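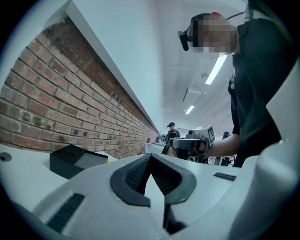 # À propos de Wulmont

Wulmont établit des plans d'équipement pour les ateliers et les laboratoires qui préparent un projet de robotique. Nous intervenons avant la commande : relevé du besoin, chiffrage, calendrier d'achat, conditions de réception. Nous ne vendons pas de matériel et ne touchons aucune commission des fournisseurs.

## Ce que contient un plan

Le document remis au client est un tableur accompagné d'une note de lecture. Il sépare l'achat initial, les consommables, la maintenance et le temps de personnel. Ce dernier poste est souvent sous-estimé dans les dossiers qui nous parviennent, en particulier pour les préhenseurs à main, dont le prix unitaire reste modeste mais qui demandent des opérateurs formés, des postes de travail et un suivi d'étalonnage.

Les durées d'amortissement sont fixées ligne par ligne. Par défaut, nous retenons 5 ans pour les bras et le mobilier technique. Les doigts, patins et marqueurs sont passés en charges.

## Références de prix

Notre base interne, Taltis, compte 886 lignes de prix relevées sur des devis réels, hors taxes, port compris lorsque l'information existe. Elle est révisée chaque année en février. Un prix non confirmé depuis la révision précédente est conservé, mais signalé en gris dans les chiffrages.

## Projets suivis

À ce jour, plus de 41 plans ont été livrés. Parmi les plus récents :

- **Mushi** – équipement d'une salle de saisie manuelle, cinq postes, achat en deux tranches ;
- **Vokesham** – comparaison achat / location pour une cellule de tri, avec reprise du parc existant.

## Modalités

Une mission commence par une visite sur place ou, à défaut, par l'envoi d'un plan coté et de la liste du matériel déjà détenu. Le devis est forfaitaire. Les écarts constatés à la réception – référence substituée, accessoire manquant, délai dépassé – sont reportés dans le plan sans supplément pendant la première année.

Les demandes se font par le formulaire de contact, en précisant l'exercice budgétaire visé.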